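Section 2. Setting Up the Olturby Label Printer

Before you start

Unpack the printer, the power adapter and the starter roll. Keep the carton until the first test print has come out clean.

1. Set the printer on a level surface within reach of an outlet. Leave 14 inches clear in front of the paper slot.

2. Press both side tabs and lift the lid until it clicks.

3. Drop the roll into the holder with the labels facing up. The starter roll has 500 labels.

4. Pull the end of the roll out past the slot by 2 inches and close the lid.

Caution: Do not touch the print head. It stays hot after a long job.

5. Plug in the adapter, then hold the power button until the light turns green.

6. Press Feed once. The printer should advance one label and stop at the gap.

Note: If it keeps feeding, open the lid and check that the roll is seated on both sides. Binex rolls need the narrow spacer.

Choosing a place for it
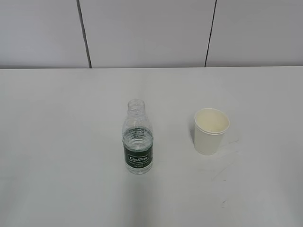

Labels curl when the roll is stored in a warm spot, so keep the printer away from heaters and sunny windows. A plain white tabletop with a wall behind it works well. Slide the printer back toward the wall but leave room for the adapter cord, which comes out of the rear. Do not stack spare rolls on the lid.

7. Print a test label. If the text is faint, raise the darkness setting one step and print again.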